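Saturday kitchen help wanted at Wedlow

Right, so I need another pair of hands. I run the lunch kitchen at Wedlow, the little place on the corner with the green door, and we've got to the point where I can't do the prep, the cooking and the washing up without something going wrong (last week it was the rice, and I'm still cross about it).

The job is one day a week, 8am until 3pm, with a proper sit-down lunch in the middle once the rush has died off. You'd be chopping, folding dumplings, plating up, wiping down and carrying things from the back to the front. There's also the Wadico order to unpack first thing, mostly flour, greens and oil, and the flour comes in big sacks, so you'll need to be all right with lifting.

You don't need to have worked in a kitchen before! I'd much sooner have someone cheerful who turns up on time than someone with a long CV who sulks at the sink. I'll teach you the folding. My first batch looked like old socks, and you'll be given plenty of time to make socks of your own before anything goes out to a customer.
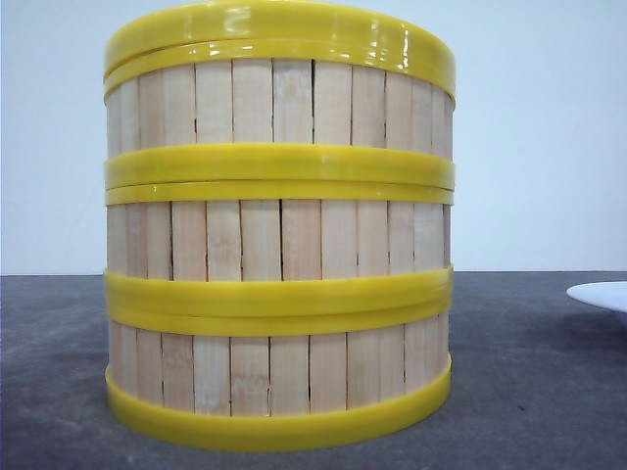

We seat 42 when the back room is open, and it's nearly always open now, so the middle of the day goes by in a blur. I like the radio on but not too loud. I do get a bit short with people at half past twelve — I'll say sorry in advance, and I'll make you a coffee afterwards.

Pay is £11 an hour on top of a share of the tips, paid every Friday. You can take leftovers home if there are any, and there's a staff discount that also works next door at Sotiropoulos, the bakery, which is dangerous if you like anything with honey on it.

You'll need to be 21 or over for this one, and free right through December, when we're at our busiest. If you can only do every other week, do still get in touch, as I might be able to pair two people up.

The 256 bus stops right outside. If you're driving, park behind Nikel and walk through the alley, and please don't use the loading bay.

To apply, drop a note through the door or come in after 3pm and ask for me. Tell me a bit about yourself, when you could start, and the best thing you've eaten lately — I'm always after ideas for the specials board.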